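4.2 Teleoperated demonstrations in simulation

Claims about learning from remote control are often stronger than the evidence behind them, and we include some of our own earlier claims in that. A policy is trained on a set of demonstrations, it does well on tasks that look like those demonstrations, and the result is reported as if the robot had been taught something general. In this section we ask a narrower question. When a person drives a simulated arm by hand controller, how much of what ends up in the recording is the task, and how much is the person, the controller and the view they were given?

We collected 225 demonstrations in Skullham, our household simulator, using the Driver interface described in Section 3. All of them ask the operator to deal with crockery left in awkward places, such as on a chair, and to move it to a stated goal. There were 11 operators. Each was given 30 minutes of practice, and no practice data was kept. Operators saw only the wrist view while moving the arm, the same view that is later given to the policy. We made this choice on purpose. In much published work the operator can look at the whole room while the policy cannot, and the policy is then blamed for failing to copy decisions it had no means of making. 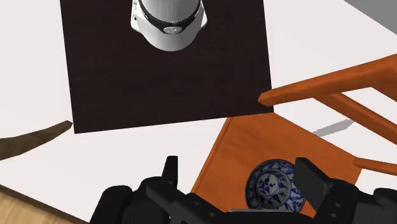

Figure 4. Wrist view in a simulated household setting. A blue-and-white bowl rests on the seat of a chair, between the open fingers of the gripper.

The trouble starts with the approach. We had assumed that operators would settle on a small number of ways to reach a bowl, and that these would be easy to group. They did not. Some came in high and dropped straight down. Others slid in low along the seat and stopped several times to correct the angle. One operator nearly always overshot and came back. All of these count as successes under the usual scoring, which looks only at where the object finishes. A learner that averages over them is being asked to average over habits, and we see little reason to expect that the average of several habits is itself a sensible motion.

Pauses are a second problem, and one we think is badly under-reported. Operators stop to think. The recording shows an arm holding still above an object, and nothing in the observation says why. The common remedy is to cut out still segments before training. We did this too, with a threshold of 2 seconds, and it raised the scores of the Gashaw baseline. We are not comfortable with that result. Some of the pauses we removed came just before a change of plan, and cutting them joins two motions that no person ever performed as one. Whether the policy learnt anything useful from the join is not something our tests can show.

Rendering is the third concern. Simulated floors are plain and evenly lit, furniture has clean edges, and a patterned bowl stands out from its background far better than it would in most kitchens. Success in such conditions says little about a real room. The Erow method is often defended on the grounds that random changes of colour and texture close this gap. In our hands it helped with changes of colour and texture. It did much less for changes in the height of the seat, and seat height is what the gripper has to cope with.

It has been put to us that hand guiding, where a person holds the arm and moves it directly, would avoid most of these faults. We doubt it. Hand guiding does give smoother paths, but the demonstrator's own body gets into the view, and the forces recorded at the joints are partly theirs. It replaces one set of hidden influences with another. A fair comparison would need the same people to do the same tasks in both ways on a physical arm, and we have not run one.

For these reasons we report results per operator in Section 5 and give the pooled figure only in the appendix. The spread between operators is wider than the gap between any pair of methods we tested, and readers should treat our ranking of the methods with caution.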